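Dark marble in a small entry hall – talk me into it (or out of it)
Forum: Tile, Stone and Floors
Page 1 of 2

marlowhall
Posts: 281

OK so I have wanted a dark stone entry since I was about nine years old and my aunt took me to a hotel downtown with a lobby like the inside of a jewelry box. We finally have a house with a proper entry hall. It's small, no window, one solid wood door to the front room and another to the coat closet, and at the moment it is the color of oatmeal. Every wall. Even the light switch plates.

I went to the Clarnus showroom over on the Gosling side of town and fell hard for a brown-black marble with gold veins. They had a whole slab standing up with a lamp on it and I stood there like a kid at an aquarium! The tile version is called Clotent and it comes in big squares. They priced me $3,222 for the walls, material only.

My husband thinks it will feel like a cave. My sister thinks it will feel like a steakhouse. I think a steakhouse would be fine. Floor would stay light, doors would stay as they are. Has anyone lived with dark stone walls in a small space? I mean years, with kids and boots and grocery bags.

tuckpoint_ray
Posts: 3222

Do it. I'll say that first and then be annoying.

Small rooms without windows are exactly where dark walls belong. You can paint a windowless hall white until you run out of paint and all you get is a gray hall. Going dark makes it feel like you meant it. My downstairs bath is nearly black and it's the room guests talk about.

Now the annoying part. Real marble on walls is heavy. What's behind your oatmeal? If it's plain drywall with three coats of paint on it, your tile setter will want to have a talk with you. Get the weight per square foot from the showroom in writing, and get the thickness too. The two don't always agree on the sample board.

petra_in_the_attic
Posts: 349

I'm going to be the one who says no, sorry! We had dark marble in our last place, on one wall of a hall about the size you're describing, and I loved it for one winter. After that all I saw was dust and fingerprints. Polished dark stone shows every little hand at hand height, and in a hall with no daylight you end up running lights all day so it looks like something other than a void.

We sold that house and whoever bought it covered the wall with shiplap inside of a month. I was sad and also I understood.

marlowhall

Petra, this is so useful, thank you. Was yours polished or honed? The Clarnus sample is polished but they said honed is a special order.

petra_in_the_attic

Polished, and I'd never do polished again at kid height. Honed hides hands better but then the gold goes a bit quiet, and it sounds like the gold is what you fell for.

grout_whisperer

Jumping in because I love this topic. A few things from having set a lot of stone (I'm retired from it now, my knees sent in the paperwork).

Big squares on a small wall: lay the whole thing out on the garage floor first. All of it. Marble is printed by nature and nature has no sense of layout. You'll get one tile with a giant gold lightning bolt and one that's plain black, and if they land side by side behind the door it'll bug you forever. Shuffle them around, take a picture from up on a ladder, go have lunch, come back and shuffle again. Then number the backs with painter's tape.

Grout: go dark, tight joint, and match it to the base color of the stone. People pick a gold grout to pull out the veins and then the wall looks like graph paper. I've torn out two of those.

Doors: measure your door casing against the finished thickness of tile plus thinset. If the stone ends up proud of the casing you'll have a little ledge all the way around that collects dust and looks like a mistake. You can add a strip to the back of the casing before the tile goes in. Doing it after is miserable.

sunroomsal

Ooh, following. I collect pictures of dark halls the way other people collect recipes. This combination is my favorite by a mile, and it's close to what marlowhall has in mind if I'm reading it right.
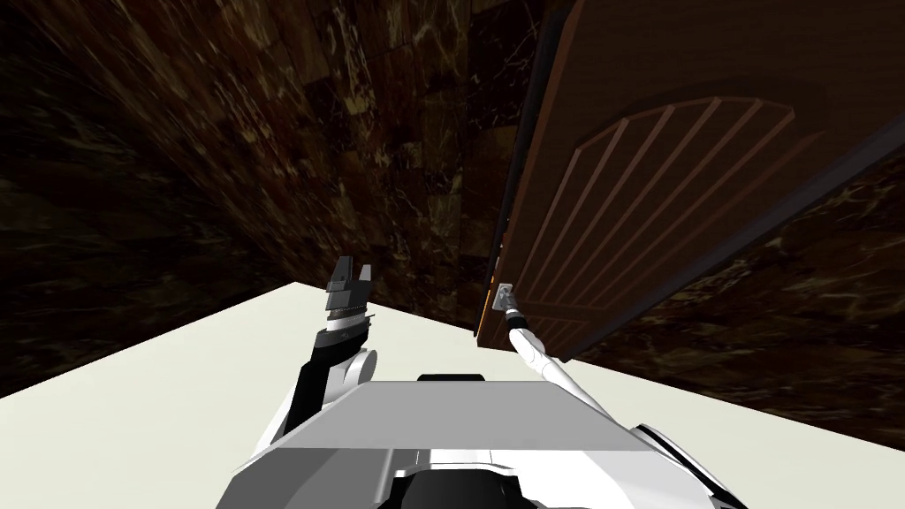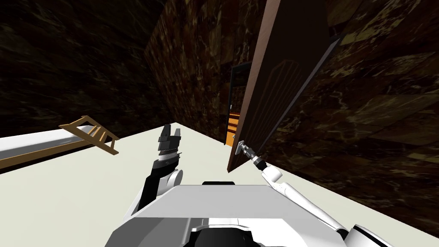 Dark marble, pale floor, brown wooden door.

I'd be careful with the undertone of the wood, though. A reddish door next to a stone with gold in it can be gorgeous, but a yellow oak door next to the same stone can go a little 1980s bank. Hold the sample right up to the door at night with the hall light on, since that's how you'll see it most of the time. And look at it from the front room as well as from inside the hall! I picked a whole backsplash standing two feet away from it and then hated it from the couch.

Pale floor is the right call, I'm sure of it. It gives your eye somewhere to rest and bounces what light you have back up the wall. If you went dark underfoot too, I'd be on your husband's side.

tuckpoint_ray

Disagree on the floor, a little. Pale floor in an entry with boots? She'll be mopping in November like it's a second job. Mid-tone gray or tan would do the same bouncing and forgive a lot more.

sunroomsal

Ray, mid-tone is where joy goes to nap. Get a big mat.

tuckpoint_ray

A big mat is a mid-tone floor you have to shake out.

marlowhall

You two are making me laugh. The floor is already in and it's light porcelain, so for now the mat wins. We've had it through one mud season and it wipes clean with a wet rag. The grout is another story and I don't want to talk about the grout.

Doors are a warm brown, leaning red. I think they're fir with a stain on them, but the previous owner put a coat of something shiny over that and I can't tell. Should I be worried about shiny doors with shiny stone?

cbirkett_stone

Cyril Birkett here. I run a two-man stone repair shop and I mostly read, but this is my patch so I'll chip in.

Shiny with shiny is fine as long as you control the light. What makes a polished wall look cheap is one bare bulb in the ceiling, so that you see the bulb again in the stone, in the door, and in the floor. Put your light on the wall with a shade over it or run a low-glare strip up near the ceiling. Warm bulbs, please. Cool white kills the brown in these stones and you'll think you were sold the wrong lot.

On dust and fingerprints, Petra is right that polished dark stone shows them, but I'd add that half of what people take for fingerprints on marble is etching or cleaner residue. Someone wipes it with vinegar or bathroom spray, the polish gets eaten a little, and from then on the spot never comes clean because it isn't dirt. Soft cloth, water, a drop of neutral stone soap, dry it off. Very boring, takes two minutes.

For sealer, I use Husik on dark marble because I know how it behaves and it doesn't leave a haze if you buff it in time. Plenty of others will do. Whatever you pick, try it on an offcut and look at the offcut the next day.

petra_in_the_attic

Cyril, well, now I'm upset, because I absolutely used bathroom spray. For years. I may owe that wall an apology.

I still say a hall with small kids is a tough spot for it.

cbirkett_stone

It is a tough spot. I'd do it in a heartbeat in my own house and I'd think twice before telling a family with toddlers to do it. Both of those are true.

One halfway idea is to do stone on the long wall only, the one you face when the door opens, and paint the others a deep brown pulled from the background of the tile. You get the big hit when you walk in, and the painted walls take the hands and the backpacks. It cuts your material way down too.

grout_whisperer

I'd go the other way and wrap it. One wall of stone in a small hall reads like a sample. If the money's there, wrap it, and run the veins around the corner if you can get tiles that line up. A wrapped corner with a vein going through it is the prettiest thing in our whole trade.

sunroomsal

Wrap wrap wrap!

tuckpoint_ray

Easy to shout wrap when it's her $3,222. And that's before the setter, the backer board, the sealer, and extra tile for breakage. Get the full number before you fall any deeper.

marlowhall

I am so deep already, Ray.

Update for everyone, since you've been so generous. I went back to Clarnus this morning, and they let me take two full-size tiles home for a refundable $349 deposit, which made me gulp. I propped them up on the hall bench next to the closet door and turned on every light, then turned them off one at a time. With the ceiling bulb it's awful, exactly what Cyril said. With a table lamp sitting on the floor (don't ask) it's the jewelry box. My husband came home, stood there with his coat on and said "huh," and from him that's a standing ovation.

The wood looks great with it. I was nervous about the red in the doors but it brings out an amber streak I never noticed in the showroom.

I cut open a bit of wall inside the closet too, and it's plaster over lath, so Ray, you were right to be annoying. The setter is coming at 4:30 to look at it.

tuckpoint_ray

Plaster is a different conversation and maybe a better one. Ask him whether he wants to go over it or take it back to the studs. If he says "over it" without knocking on it first, get another setter.

petra_in_the_attic

OK, the "huh" got me. I'm switching my vote to honed at kid height and polished above, with a thin wood rail between. Is that a thing? Can that be a thing?

grout_whisperer

It can be a thing, but you'd have to order both finishes from the same lot or they won't look related. I've seen it done once, with a rail the same color as the doors. I liked it more than I expected to.

marlowhall

Petra!! A rail! I'm going out to measure the height of the closet door handle so it lines up. Back after the setter leaves.

Go to page 2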